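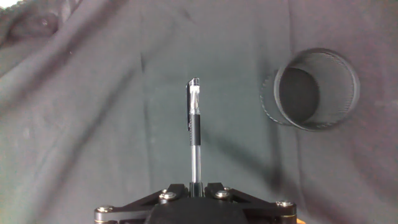
Desk and Stationery Gallery
Rinberg Study Center – Shared Supplies Collection

The Rinberg Study Center maintains a collection of everyday writing and desk supplies for the use of its members. This page presents the part of the collection devoted to pens and the containers in which they are kept. It is intended for members who wish to know what is available at the desks, and for staff of our partner sites at Goodall and Skinelby, who order from the same list.

The collection was first assembled under Bit-na Son, and the present selection was made by Deok-su Chae in December. Captions were prepared by Seul-gi Gil.

Gallery

Clear ballpoint gel pen with transparent cap, dark pocket clip and black rubber grip section. The ink refill can be seen through the clear lower barrel. Shown with a black wire-mesh pen cup, on its side, against dark gray cloth.
Category: Writing. Captioned pen and cup may be requested separately.

Notes on the pens

Gel pens are the most frequently requested item at the center. The clear barrel was preferred by the selection group for a practical reason: a member can check the refill before taking the pen to a desk, and staff can do the same when the cups are restocked. Pens with opaque barrels remain available on request until existing stock is used up.

Each reading room desk is allotted two pens. Members are asked to replace the cap after use and to return the pen to the cup on the same desk. A pen that skips or has run dry should be handed to the front counter – it should not be put back with the others.

Refills are held at the counter in packs of 50. Members who bring their own pens may purchase a single refill, provided that it is of a size we carry. Staff are not able to order other sizes for individual members.

Notes on the cups

Wire-mesh cups were adopted for the reading rooms after a trial at Goodall. Dust and paper scraps are easier to shake out of the mesh than out of a solid cup, and the contents can be seen from the side. The cups are light when empty, and members seated near the windows may prefer to keep several items in them.

Cups are emptied and wiped at the close of each term. Paper clips, erasers and other small articles found inside are placed in the tray at the front counter, where they may be claimed for two weeks. Cups should not be moved between rooms, as the count for each room is kept separately.

Borrowing for group work

Groups meeting in the Proketti Room may borrow a prepared set of pens and cups. Requests are taken at the front counter until 4 p.m. on the day before the meeting and should state the number of people expected. The room seats 57. Larger groups are referred to Suleiman Chukwu, who arranges the use of the main hall.

Sets are to be returned complete by the person who signed for them. Missing caps are the most common loss – a small supply of spare caps is kept for this purpose and there is no charge for them.

Use of this page

Text and pictures in the gallery may be reproduced by partner sites in their own supply lists, with credit to the Rinberg Study Center. Corrections to the captions should be addressed to Bit-na Ham at the front counter. The sections on notebooks, folders and desk lamps are listed separately under Shared Supplies.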